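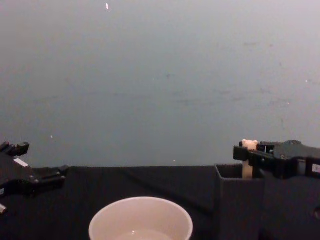
Hélène Charbonneau told me twice before the coffee came that Lekeck was never supposed to make money in its first year. I had asked how many people she needed through the door. It took a while to get back to that.

Lekeck is the all-night techno party she is moving into the old Sutherland building in April, with three rooms and a license for 1,000. Last year's edition, held out at Gurkby, sold 755 tickets. The posters said "sold out." I asked her which it was.

"It was sold out of what we put on sale," she said. "We held some back. Then we decided the room felt right as it was."

Held back for whom? "Friends of the party. Artists. You always hold some back."

I have been going to these things long enough to know that a guest list of that size would make a very friendly party. She did not want to break it down any further, and moved on to the sound system.
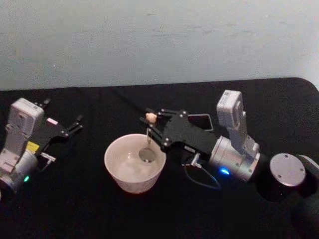

White bowl, black table.

The sound system is the part of the pitch I believe. Charbonneau grew up around PA crews and talks about subs the way other people talk about their cars. The main room at Sutherland is long and low with a concrete back wall, and she is spending a good piece of the budget on drapes to keep the kick drum from coming back at the DJ. "At Gurkby we had one spot by the bar where it sounded amazing and everywhere else it was soup," she said. "I got emails. I deserved the emails."

Less convincing is the business with Tarnomine. That's the cashless wristband outfit handling the bars, and last year it charged people to load money on and then charged them again to get the leftover money off. Charbonneau says the second fee is gone. Is that in writing?

"It's agreed."

In a contract?

"It's agreed," she said again, and laughed, and I wrote it down as a no.

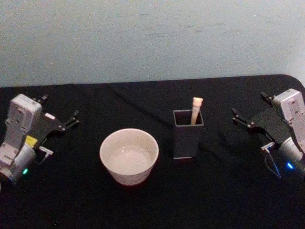

Bowl and tall dark container on black cloth.

On the lineup she is looser. Edvin Halvorsen closes the main room again, playing from 3 until whenever the city makes him stop. Everyone else gets 90 minutes or two hours. I said that every new party promises long sets and a "journey" and then squeezes four extra names onto the flyer a month out because sales are slow.

"Sure, and I've done that," she said. "I did it at Gurkby. We added two people in the last week and they both played to the cleaning staff. I'm not proud of it. This time the flyer is the flyer."

We'll see. Doors are at 7, which seems early for a crowd that mostly shows up after midnight, and she admits the first few hours are there to sell food. She wants locals to open, paid the same rate whether there are ten people in the room or a few hundred. She wouldn't tell me the rate.

What about the neighbors? There is a row of apartments behind the loading dock, and the last promoter at Sutherland made it through one summer before the complaints caught up with him. Charbonneau has given out her own cell number -- brave, or a mistake -- and plans to shut the smallest room early.

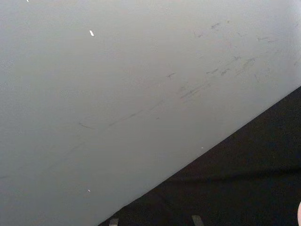 Scuff marks, light gray surface.

I asked what would make her call it a failure. She thought about it for longer than anything else I'd put to her.

"If people leave at two," she said. "I can lose money. I've budgeted to lose money. If they leave at two then I booked it wrong."

And if it sells 755 again? "Then I'll print 755 on the poster. Happy?"

Fairly, yes. Tickets are up now, before fees.

Filed under: Clubs & Festivals / Interviews

3 comments

subfloor_dan
I was at Gurkby. It was NOT sold out, they were selling on the door all night. Good party though.

marlo k
still waiting on the money left on my wristband lol

Petra
Halvorsen's closing set was worth the drive. If the drapes work I'll go again, but I'm eating before I get there.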